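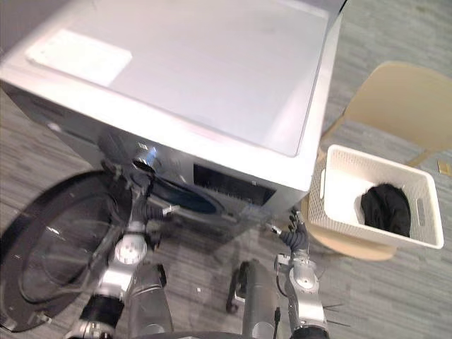
Kerkgate Residents' Meeting, Wednesday, September 25, 2019

Chair: Hollis Castellanos

**1. Water bill**

The bill came to $1437, up from $1040 in March. Dreltia blames "seasonal use." Members asked which season. No reply from Dreltia on that so far, and the chair doubts there will be one.

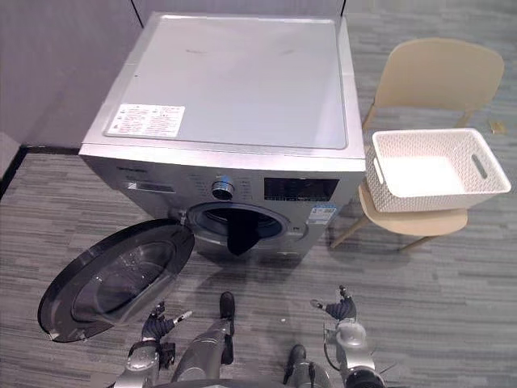

**2. Bus stop on Skullside Road**

The city still says the stop will move "shortly." It said so in March. Petition stands at 141 names. Two members doubt anyone downtown has read it – left open.

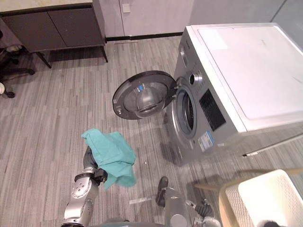
*Washing machine, control panel side.*

**3. Lapointe roof quote**

Lapointe offers a 25-year guarantee. The chair asked how long Lapointe has been in business. Nine years, according to their flyer. Agreed to get a second quote before anyone signs, and to ask what the guarantee leaves out.

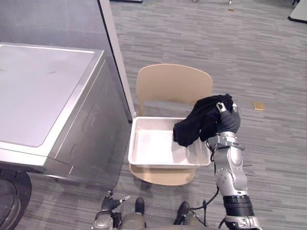 *Beige chair with white tray.*

**4. Any other business**

Proposal to repaint the stairwell. Not voted on – no price given.

Action: HC to write to Dreltia again.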